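Last updated Sunday, August 31, 2025. Typed up quick between jobs, shout if something's wrong.

# Plates and tables - questions we keep getting

Covers the shared room at Gidell: the white tables, the round one, the cupboard, the plates. Booking questions go to Aravind Namboodiri, not here.

## Plates

**Which plates can I use?**

Anything on the open shelf. The pink ones are for everyone. The Warrier set in the glass cupboard is for booked lunches only, so leave it be please.

**Can the pink plates go in the microwave?**

No. Use a bowl from the lower shelf. We've lost 2 plates that way since spring.

**Dishwasher?**

Yes, top rack. Short wash, not the hot one. If the machine's full, wash by hand and leave it in the rack.

**How should I carry a plate to the table?**

Both hands, one each side, by the rim. Keep it level. One at a time if there's food on it - stacks are fine when they're clean and empty, up to 8.

**Mine has a chip. Bin it?**

Don't bin it, don't put it back either. Grey box under the sink. Laurențiu goes through the box on Fridays and orders more from Pistano when we're short.

**Can I take one home with leftovers on it?**

Rather you didn't. There are tubs with lids next to the kettle. Tubs can go home, and it's nice when they come back.

**Where do the plates live when we're done?**

Open shelf, left side, biggest at the bottom. Small ones on top. Not on the windowsill!! They get knocked.

## Tables

**What do I wipe the white tables with?**

Damp cloth, drop of washing up liquid, then a dry cloth. No scouring pads. The green side of a sponge counts as a scouring pad.

**There's a hole in the tabletop with a silver ring. What's it for?**

Cables. Feed your charger down it and the lead stays off the table. Please don't drop crumbs or teabags down there, somebody has to get them out and it's usualy me.

**And the round wooden one?**

Different rules. Mats under anything hot, and wipe up spills straight away. Dry cloth for everyday, the Skodlow polish once a month. Polish is on the high shelf, ask first.

**Can I move the tables?**

The round one yes, lift it, with another person. The white ones stay where they are. Chairs can go anywhere as long as they're back by closing.

**Drinks on the table while I'm setting out plates?**

Bottles with a lid on, fine. Push them to the far corner so your elbows don't find them. Open mugs go on the side until you've finished laying up.

**Floor's sticky under a chair, what now?**

Mop is behind the door. Wring it out properly, the floor doesn't like puddles. Warm water only.

## Laying up for a lunch

**How early can I start?**

Half an hour before. Earlier if the room's free, check the sheet on the door.

**What order?**

1. Wipe the table and dry it.
2. Plates out, a hand's width in from the edge.
3. Cutlery, then glasses. Jugs last.
4. Look it over from the doorway and nudge anything wonky.

**Do the plates have to match?**

Nope. Pink with white is fine. Just not the Warrier ones mixed in with ours, they end up on the wrong shelf and then it's a week of looking for them.

**We're expecting more people than there are plates. Help?**

Tell Aravind 3 days before. He can borrow from upstairs. September is already busy so sooner is beter.

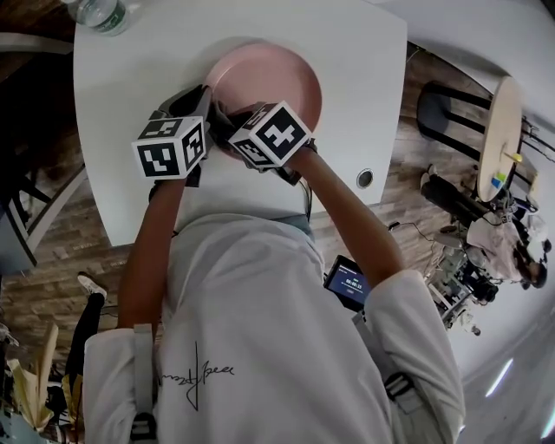 ## Still stuck?

Note in the tray by the door, or ring extension 397. Laurențiu Tudose picks up most mornings. Afternoons, try Aravind.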